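Horside PC Players
Minutes of the March meeting, back room, 7 p.m.
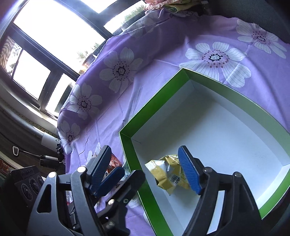 Yellow wrapper and green-edged box on the flowered sheet.

Minutes taken by Sølve Nyberg. Where I have an opinion of my own I have marked it with my initials. Several people asked for this after last time.

1. Previous minutes

Accepted with one correction. The last minutes said the club "will buy" Fotance licenses. What was agreed was that we would look into buying them. The person who wrote "will buy" was me, copying from the Fotance order form that had been passed along as background reading. Corrected.

Matters arising: the loose network switch has been replaced. The spare keyboard with the sticky shift key is still in the cupboard and still labeled "works fine." Someone please relabel it.

2. Fotance game booster, results of the trial

This took up most of the evening.

Fotance is a program that sits in the system tray and says it speeds up games by closing background tasks, clearing memory and "tuning" the graphics driver. The sales page promises up to 12 percent more frames. It was noted straight away that "up to" includes zero.

We installed the trial version on the eight club machines and ran the built-in benchmark from the racing game most of us own. Each machine was tested with Fotance off and then with it on. The member who did the testing handed around a sheet. The best result was a gain of two frames per second, on the old machine by the window. On the rest the difference was smaller than the difference between one run and the next with nothing changed at all. On one of the newer machines the game ran slightly slower with Fotance on.

Discussion followed.

One view was that the game felt smoother and that a benchmark does not catch this. Asked how he could tell, the member said he had played with Fotance on and it was smoother than he remembered. It was suggested he try it again without being told which setting he was on. He agreed to this, a little unwillingly, and will sit down with it before the next meeting.

Another view was that the test was unfair to Fotance. The club machines are kept fairly clean, with hardly anything running in the background, so there was nothing much to close. A home computer with three launchers, a chat program and a browser full of tabs might do better. This was accepted as a fair point. It was then pointed out that closing the browser is free.

A question was raised about the memory cleaning. Fotance shows a green dial that jumps up when you press the button and a message that memory has been "recovered." The member who writes software for a living explained that Windows already hands memory to whatever needs it, and that pushing everything out at once can mean the computer has to load it all back in again a moment later. He had watched this happen on his own machine: the dial went up, the game stuttered, and the dial went back down. He did say he had only tried it on the one computer.

SN: I would add that the dial went up when I pressed the button on a machine that had just been switched on and had no game running. I don't know what it recovered.

There was also the matter of the driver tuning. Fotance changed four or five options in the graphics control panel and did not put all of them back when it was removed. Texture filtering had been dropped from quality to performance. It was asked whether this might be the whole of the two-frame gain on the old machine. The tester set the option by hand, without Fotance, and the same gain appeared. She has written this on the back of the sheet.

A member asked that the minutes show Fotance did not crash, did not show ads during play, and was easy to install. So noted.

Decision: the club will not buy licenses. Members who like it at home are free to carry on. The driver options will be set by hand on the window machine, with a note of what was changed taped inside the case lid.

3. Wuraren launcher

Wuraren is the launcher that gathers games from different stores in one list. It was proposed that we put it on all club machines so that visitors don't have to ask which store a game is in.

For: one icon on the desktop. The list is easy to read, it remembers the last game played, and it has a big-screen mode that works well with a controller.

Against: it does not replace the store launchers. It opens them. A visitor who clicks on a game in Wuraren then waits for the store's own launcher to start, update itself and ask for a password, so the visitor still has to ask somebody. It was also said that Wuraren wants an account before it will show the list, and that the account page asks for a phone number "to keep your library safe." No reason was given on the page for why a list of games needs a phone number.

The proposer said the account step can be skipped by pressing the small gray link at the bottom. Two people had looked for the gray link and not found it. He showed it on his laptop. It is there, in gray, on a slightly different gray.

There was some talk about start-up time. On the projector machine it took 20 seconds from double click to list, against almost nothing for a folder of shortcuts. The proposer felt that 20 seconds was not long. Others felt it was long if you had only wanted the folder.

SN: We have been here before with a different launcher, which everyone liked for a month and which is still on half the machines asking to be updated. I would want that one gone first.

Decision: try Wuraren on the projector machine only, through to the next meeting. The folder of shortcuts stays where it is. The old launcher is to be removed from every machine before anything else is added.

4. Thaler cloud saves

Thaler offers to copy saved games to its own servers so that you can carry on playing from any computer. A member has used it at home since the fall and wanted the club to know about it.

She reported that it works well for the farming game and the two strategy games she plays. It did not work for the survival game, where she lost an evening's building when an older save was copied over a newer one. The help desk told her this was a "sync conflict" and that she should have picked the newer file when asked. She was not asked, or if she was, the window was behind the game.

It was asked what Thaler does that the stores' own cloud saves don't. The answer is that it covers older games with no cloud saves of their own. This was agreed to be useful. It was then asked which older games it covers, and the list on the site turned out to leave out most of the ones we play on retro night. You can add a game yourself by pointing Thaler at the right folder, provided you know which folder that is.

The free plan keeps saves for eight games. The paid plan has no limit and the price goes up after the first year. The higher price is on the payment page under the button. The member who pays for it had not noticed and was not pleased to have it read out to her.

A member asked what happens to the saves if Thaler closes down. There is a paragraph in the terms, which was read aloud. It says they will make reasonable efforts to give notice. Nobody had anything to add to that.

Decision: no club account. A USB stick will go on as before for retro night. The member using Thaler will check whether her saves can be downloaded as ordinary files and will let us know.

5. Frame rate overlay on the projector

Short item. There is still disagreement over whether the counter should be shown during open play. One side says it is handy when something goes wrong. The other says people stare at it and complain about drops they would never have noticed. In the last session one game was stopped and restarted over a dip that only the counter had seen.

The counter will be off during open play and on for testing. Anyone who turns it on should turn it off again. It keeps coming back after driver updates, so please look in the corner before starting.

6. Driver updates

It was asked whether we should install new graphics drivers as they come out. The release notes usually promise better performance in a game that has just been released. We rarely play games that have just been released.

The tester has kept results from the last few updates and could find no change either way in the games we use, apart from one update that broke the menu in the racing game until the next one fixed it. Her suggestion was to update when something is broken or when there is a security fix. One member felt strongly that we should stay current on principle. He was asked which principle. This was left there.

Decision: update one machine first, leave it for a couple of sessions, then do the others.

7. Any other business

The demo disk somebody brought for a "one-click PC repair" program was not run. It can be collected from the cupboard.

A request for brighter case lights was made again. No decision.

The person who borrowed the long display cable is asked to bring it back, as the projector has been pushed up close to the desk and the picture is small.

To do before next meeting

Blind test of Fotance on and off: the member who found it smoother, with the tester running it.
Window machine settings and note inside the lid: tester.
Remove old launcher from all machines: whoever arrives first.
Wuraren on the projector machine: proposer, who will also write down where the gray link is.
Thaler download question: current user.
Relabel keyboard: SN.

Meeting closed at 9:12 p.m.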